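Motham Housing Repair Fund
Progress report, second period
Prepared by Moataz Ramadan, project coordinator, Sturside

Summary

In this period we continued the work on damp and heating in the older rented homes of Sturside. We planned to visit 139 homes before the end of August. All 139 visits are done. In 49 of these homes we found damp that needs repair, and the repair is complete in most of them. Five homes are delayed, and I explain the reasons below.

Home visits

The visits took more time than we wrote in our first plan. Many tenants work in shifts at the Trukero bakery and could receive us only after 6 in the evening. We changed our hours for this, and the number of missed appointments became much smaller. We also translated the appointment letter into two more languages and made the letters bigger, which older tenants had asked for.

At each visit we measure the moisture of the outside walls, check the windows for drafts, and talk with the tenant about how the rooms are heated. The tenant receives one page with the results the same evening. The landlord receives the longer version by mail.

Interior design study

The kitchens in these buildings are long and narrow, and they are the rooms where we find damp most often.
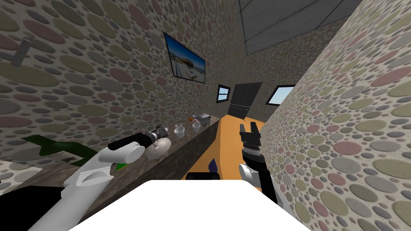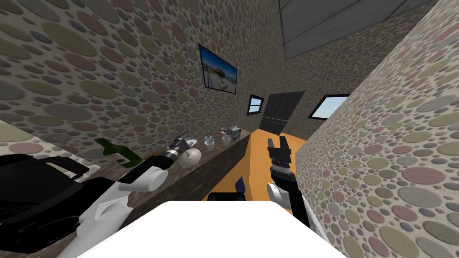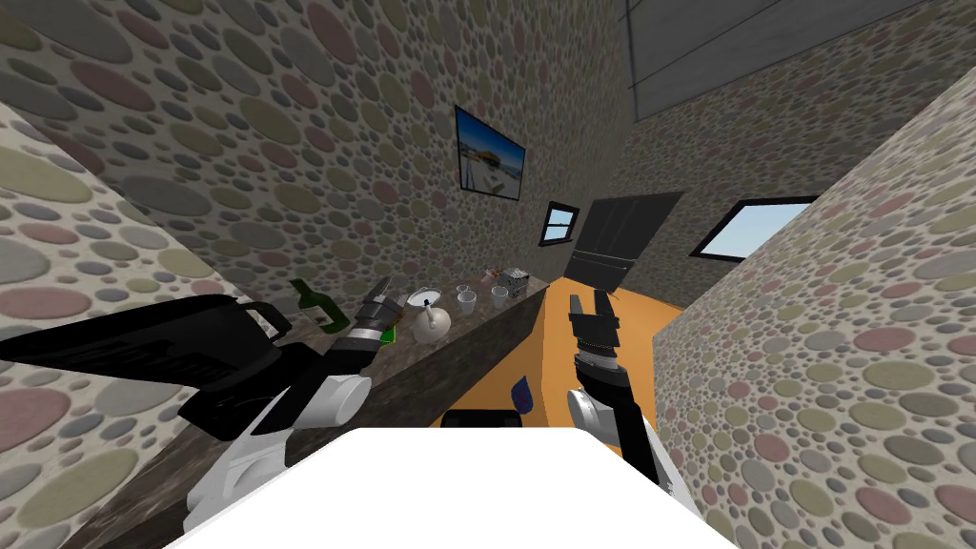
Repairs

Ouali, our contractor, started with the ground floor homes on the river side. The most common job was to replace a broken extractor fan and clear the duct behind it. The second was to remove old plaster up to one meter, let the wall dry, and apply lime plaster. Drying was slow in the first weeks because of the rain, and we could not paint on the dates we had promised.

The five delayed homes are all in one building. The roof gutter there belongs to two owners, and they do not agree who should pay. We wrote to both of them twice. One owner has answered and accepts to pay half. We wait for the other.

Budget

Spending is inside the approved budget, except for printing and translation, where we are over by $300. We ask your permission to move this amount from the travel line, which has money left.

Next period

We will finish the open repairs and return to every repaired home for a second moisture reading. We also want to hold two evening meetings for tenants about airing and heating in winter. The room is reserved, but we still need an interpreter for the second meeting.

The list of homes with the state of each repair is sent separately, without tenant names. Please tell me if you need the invoices before the next payment.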